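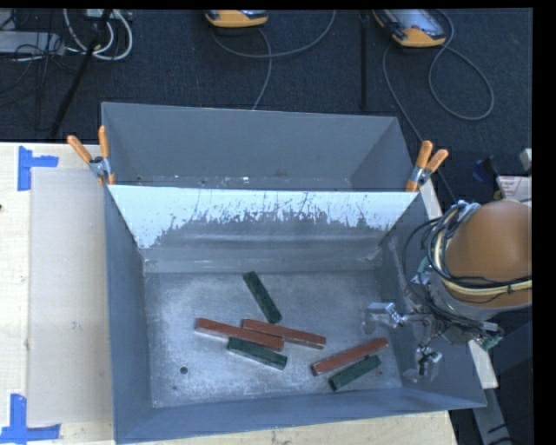

Search this site Go

Best way to clean up an old metal bin for block storage?
Posted by Salamatu Olaniyan, September

I keep my red and green blocks in a big gray metal bin with a slanted divider, and the divider's coating is peeling at the top. Right now it's held with two orange-handled clamps. Should I strip it or leave it be?

Jinfeng Zhong
Oh, I do love an old bin! Scrape the ragged bits with a plastic scraper, wipe everything down with a damp rag, then go over it with 500 grit paper and take your time (I had the radio on and lost a whole evening). Leave the worn floor alone, it only gets scratched again.

Lingyun Cheng
just paint it

Comments

Zihan Long: Please vacuum out the little scraps first, I forgot and regretted it.

Salamatu Olaniyan: Thank you all so much, scraper it is!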